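# The Robot That Wouldn't Let Go of the Money

Robots are very good at doing what they are told. This is the whole trouble with them.

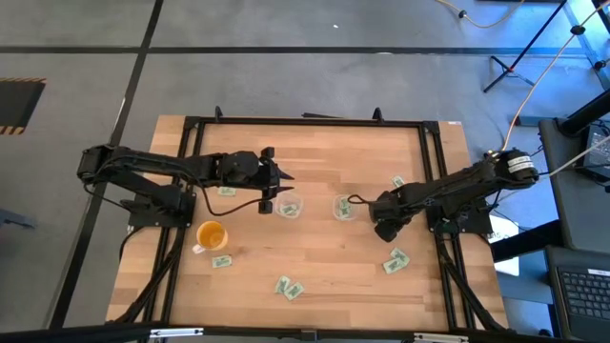

Suppose you wanted two robot arms to sort play money into bowls. You would think the hard part was the sorting. A robot arm can lift things all day without complaining, and it never asks for a snack. But paper is awkward stuff. It is thin, it slides about, and two bits of it love to stick together. Try picking a single sheet of paper off a table while wearing oven gloves and you will see the problem. (Ask whoever owns the oven gloves first.)

This is the story of a sorting job that went wrong on a Friday, and of how people worked out why. Nothing exploded. If you were hoping for an explosion, I'm sorry, there is a volcano page further on.

## Meet the arms

The two arms belonged to a workshop called Skidska, and they had names. The left one was Calum. The right one was Moges. Robots don't need names, but people do get tired of saying "the left one".

Each arm had a gripper, which is the robot's version of a hand. Calum's had two fingers that opened and closed, like a crab's claw, only with better manners. Inside each arm were motors, and running along the outside were cables. The cables carried electricity to the motors and messages to and fro. Remember the cables. They come back later, and they are not sorry.

The job was simple enough to explain to a small child. Pick up a banknote. Move it over a bowl. Let go. Do it again.

The arms had done this 1,367 times without any trouble worth writing down. Then came the next one.

## What went wrong

Moges picked up a note, swung it over the bowl and stopped. It did not let go. It did not do anything else either. It just hung there holding a piece of pretend money, like somebody's uncle at the end of a board game.

Calum carried on working. Calum had not been told that Moges had stopped, you see. So Calum fetched its own note and came swinging in towards the middle, where Moges was now in the way.

The two grippers bumped. It was a small bump, about as loud as putting down a cup. Then the safety program noticed that Calum's motor was pushing harder than it should, and it switched both arms to a stop.

Rasmus Šimkus, the engineer in charge that day, did three things in this order:

1. He pressed the big red emergency stop button, even though the arms had already stopped.
2. He waited.
3. He had a look.

Most people want to start with number three. It's the interesting one! But a stopped robot and a robot that is *switched off* are two very different animals. A stopped robot might only be waiting for a message. If the message turns up while your nose is next to its elbow, the robot will move, and it will not check for noses.

## Whose fault was it?

Now for the detective work. When a robot goes wrong, there are usually plenty of suspects.

**Suspect one: the note.** Perhaps it was sticky. Rasmus checked it. It was as clean as pretend money ever gets.

**Suspect two: the program.** Perhaps somebody had typed something silly. Programs are written by people, and people type silly things all the time, especially before lunch. But this program had been working all morning and hadn't been changed.

**Suspect three: a cable.** Ah.

A cable on a robot arm has a hard life. Every time the arm bends, the cable bends too. If it's too tight, it gets tugged. If it's too loose, it makes a loop, and loops catch on things. The cable to Moges's gripper had a loop in it. Over many, many trips to the bowl, the loop had been nudging the rim and the plug at the end had been wriggling out of its socket. It went a tiny bit further each time. At last it was hanging on so badly that the message "open your fingers, please" never arrived.

Moges hadn't been stubborn. It simply hadn't heard. You may wish to try this excuse at home, though I can't promise it will work for you.

## Finding it in the diary

How did Rasmus know when the trouble had begun? Robots keep a sort of diary called a **log**. It is the dullest diary in the world. There are no secrets in it and no best friends. It says things like "gripper open" and "gripper closed", over and over, with the time written next to each one.

Rasmus read it backwards from the bump. He found 11 places where Moges had been slow to open its fingers. The first was 236 notes before the end. Each time, the message had got through late, the arm had carried on, and everybody had thought things were fine.

Engineers call this sort of thing a **warning sign**. They mostly call it that afterwards.

## Putting it right

The repair took 58 minutes. Most of that went on looking for the right clip.

The plug was pushed back in and locked so that it couldn't wriggle. The loop was made smaller and clipped closer to the arm. Then came a change to the program, and this was the clever bit. Before either arm moved into the middle, it now had to ask whether the other one was there. If no answer came back, it had to wait.

You do the same thing when you knock on the bathroom door.

## Rules for being near a robot arm

You may meet one some day, at a museum or a school or a very modern pizza shop. Here is what to do.

- Stay outside the line or the fence, if there is one.
- Find out where the emergency stop button is. Don't press it to see what happens. What happens is that everyone looks at you.
- Never reach in to get something it has dropped.
- If it has stopped, treat it as if it's about to start.
- Tie back long hair and tuck in anything dangly.

## Try it yourself

You need two people, two bowls, some paper strips and two pairs of kitchen tongs.

Sit facing each other with the bowls in the middle and the strips spread around. Each of you picks up strips with your tongs and drops them in a bowl. Easy. Now do it with your eyes shut and no talking.

Count how many times your tongs crash. Then think of *one* word you could each say that would stop it happening, and try again using only that word. When we did this in the office, our word was "Gastex", which doesn't mean anything, and somebody still got poked.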